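Two hands, one rug: getting the sim ready before the real arms

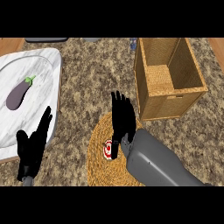 The practice room in the simulator, with the aubergine on its tray and the target on the woven mat.

I spent most of Tuesday evening on the carpet. The first texture I used was plain beige and the depth estimate slid about on it, so I swapped it for a speckled one and left it at that. The real rug in the workshop at Plitden is nothing like it, but it has a pattern, and I think a pattern is enough.

The job I want the pair of arms to do is simple to say. The left hand picks up the aubergine, the right hand picks up the red and white target, and both end up in the wicker crate. I call the controller Mostilero. It runs on the old desktop under my bench and manages some 3,000 steps a minute if I close the browser.

The fingers are the slow part. I had the thumb limits wrong for 4 evenings and blamed the contact settings. Once I had fixed the limits I set up a batch of 100 runs with the crate moved a little each time, and I'll go through the logs at the weekend.

Still to do: friction on the marble tray, a better start pose for the right forearm, and new brackets for the real arms. I've got 3 printed so far and one of those has warped.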